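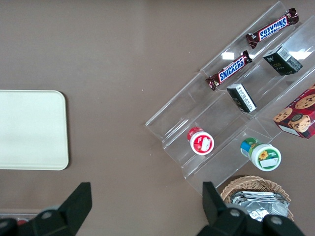

Priladard wants a robot that can restock a corner shop, and it is teaching the thing one chocolate bar at a time

Posted 24/01/2025

The automation firm Priladard says it has begun recording the first full set of examples for Fistach, the learning system it hopes to sell to small grocers and petrol stations. The work is done at a table. An operator steers a two-fingered arm by hand controls, moves a snack from a clear stepped stand to a cream tray, and a small camera at the wrist records the lot. Then somebody puts the snack back and they go again.

If that sounds dull, it is. Operators work in shifts of two hours, which the company says is as long as anyone can keep their movements tidy. Sloppy examples go in the bin. Priladard wouldn't say how many get binned, or how many good ones it thinks it needs.

Gearóid Kavanagh, who runs the recording program, defended the slow pace. "People see a Snickers bar on a clear shelf and don't think twice," he said. "The arm has to deal with the shine off the plastic, the table colour coming through from underneath, and a wrapper that folds when you pinch it. You can't write rules for all of that. You have to show it."

Fair enough, as far as it goes. Clear plastic is a known headache for cameras, and a stand with goods lying every which way is a harder test than boxes lined up on a white bench. Snack bars, small boxes, little round tubs and foil packets all want a different grip. Priladard deserves some credit for not picking the easiest objects in the shop.

But a tabletop is still a tabletop. There are no customers leaning over it, no fridge door swinging open, no kid who has moved the biscuits in with the batteries. The firm's own notes for partners, seen by this site, say the stand is rearranged by staff between recordings using a printed list of layouts. A machine that learns from a list may end up very good at the list.

Asked about this, Mr Kavanagh said layouts would get messier "as we go" and that a second site, at the Mac Suibhne wholesale depot, would open in March. Recordings there are meant to use real stock in real aisles. The depot confirmed it has agreed to lend floor space and said it had made no promise to buy anything.

That last point is worth keeping in mind. Priladard has announced trials before. Its earlier product, Ulum, was supposed to sort returned bottles and was dropped after roughly three months with two shops signed up. The company now describes Ulum as a learning exercise. The shop owners we reached remembered it mostly as a large cupboard that had to be unplugged to run the coffee machine.

There is also the matter of who does the teaching. The operators are on casual contracts, and Priladard confirmed they have no claim on the recordings once a shift is over. Mr Kavanagh said pay was "competitive for the area" and declined to give a rate.

No price has been set for Fistach. The company says it will show the arm working without an operator once the depot recordings are finished – it did not say whether the public, or the press, would be invited to pick the layout.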